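Sublimation press settings for the Plotolel mugs
27 August 2022 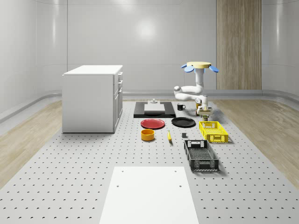
Wanda Calloway wrote that her names come out faded near the handle, and asked whether the paper or the press is to blame.

In my case it was the press. The Plotolel blanks taper slightly toward the base, and the Unetti wrap heater closes as a straight cylinder. Pressure drops over the last stretch before the handle. I had been running 60 seconds per mug on the setting left over from February, when I was still buying Gatti blanks, and those have straight walls.

Changes so far: pressure knob in by 2 turns, heat tape on both edges of the paper, design kept well clear of the handle. Time went up a little. Longer names go on two lines now, first name above, so nothing important lands in the weak zone.

The shop has sold 2,442 personalized mugs, and over 775 of those were wedding or anniversary orders with a date under the names. Dates fade first because the type is small. I switched them to a heavier font and stopped offering the thin script.

Gray ink still shifts toward brown. I have a new color profile to try.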